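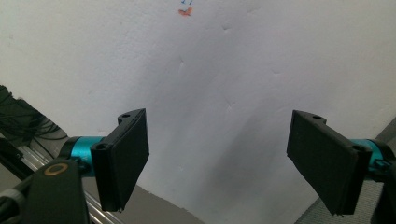 I'd planned to talk to Widad Chidiac for half an hour and be home for lunch. We were still at it at a quarter to three, her coffee stone cold, with a printout of last year's spending spread over the table and half of it circled in green pen.

Widad runs purchasing for Kurek, a small robotics shop that does handling jobs for food packers and parts distributors. She doesn't build anything herself ("I can change a fuse and I'm proud of it") but every motor, screw and roll of tape in the building has gone past her at some point. I wanted to know how you plan a year of buying for a team that changes its mind every three weeks. She laughed for quite a while at that.

"You buy the boring stuff early," she said when she'd recovered. "Cables, rail, shaft, fasteners. The boring stuff doesn't change. What changes is the fingers. They'll redesign a finger over lunch, and if I had a purchase order out for machined ones I'd be crying in the parking lot."

So they print their fingers in-house. I asked what that costs and she turned the printout around so I could read it. One line said $944, and that was the whole year's filament, including the spool somebody left open next to the humidifier (still a sore subject, I gathered). The handheld grippers they use for recording demonstrations go through more fingers than anything else in the shop, and the pads are the part that wears.

"Before we had our own printers we got a quote for a set in aluminum," she said. "Lovely quote. Very nicely formatted. I put it in a drawer."

I told her I'd assumed the big money would be in the robot arms, and she made a so-so gesture with her hand. The arms are expensive, sure, but they're expensive once and everybody sees it coming. There's a meeting! There's a slide! What gets her is everything bolted around the arm. She'd budgeted for one arm from a supplier called Condier and then spent the following two months paying for a stand, a longer cable, a different longer cable, a safety relay, and a floor plate, because the floor in that part of the building slopes toward a drain.

"Did you know about the slope?" I asked.

"Everybody knew about the slope. The slope wasn't in the spreadsheet."

It is now. Her spreadsheet has a tab called "Around It," and no piece of equipment gets approved until somebody has filled in at least the mounting, the power, the cabling, the spares and who's going to be trained on it. Ruba Matar, the engineer who heads the bench team, told me later that filling in that tab is everyone's least favorite job. She also told me she'd stolen it for her kitchen remodel.

Ruba joined us around noon with a sandwich and strong opinions about spares. The two of them have been having the same argument for a couple of years now, as far as I could tell, and they're both very good at it. Ruba wants two of everything on the shelf. Widad wants one of everything on the shelf and a supplier who answers the phone.

"If a shaft gets bent in the morning, I've got four people standing there," Ruba said. "Four people standing there costs more than a shaft."

"And if I buy two of everything, I've got a closet full of parts for a gripper you stopped using in August," said Widad.

Ruba conceded the August gripper. They've settled on a sort of truce: anything that takes longer than a week to arrive gets doubled up, and anything they can print or pick up locally doesn't. I wrote that one down for myself, and I don't even own a robot.

I asked how they decide between buying a finished tool and making one. Last year they looked hard at a ready-made handheld unit from Rondik, priced at $3198 apiece, and they would've needed several. Widad was for it. It came with a warranty and a case with foam cutouts, and she admits the foam cutouts got to her. Ruba was against it, mostly on account of the fingers, which you could only get from Rondik and only in one shape.

"We pick up bags, trays, little boxes, weird bottles," Ruba said. "One shape is fine until the second customer walks in."

What settled it was hours. Widad asked Ruba's team to write down honestly how long it took to build one of their own, and the answer was 54 hours for the first one, counting a wiring mistake that had to be undone. That's a lot of hours! Widad thought she'd won. But the next one took far less time, and the one after that less again, and once she'd spread it across the full set the homemade version came out cheaper with room to spare. They bought a single Rondik anyway, to compare. It lives in its case. Widad likes to open it sometimes.

She does have one rule she won't bend on, and it's the 50 percent rule for pilots. If a customer project is still a pilot, she'll release half of the equipment budget and hold the rest until the thing has run in the customer's own building. She started doing it after a job for a packer called Hillodia, where the full cell was bought, painted and labeled before anyone had measured the loading door.

"How far off was the door?" I asked.

Ruba put her sandwich down and held up her hands, maybe the width of a paperback apart. Widad wouldn't look at either of us.

For next year she's asking for another printer, more bench space and a part-time person to keep track of what's on the shelves. She thinks she'll get the printer. The part-time person is a harder sell, so she's been keeping a tally of how often somebody orders a thing they already have. She showed me the page and asked me not to print the total, but I'll say that the cable ties alone took up three lines.

I asked what she'd tell a smaller shop putting together its first equipment budget. She thought about it while she gathered up her papers.

"Go stand where it's going to go," she said. "Bring a tape measure, and bring whoever's going to be using it. Then go home and do the spreadsheet."

Ruba said to check the floor for drains, too, and then she had to get back to the bench.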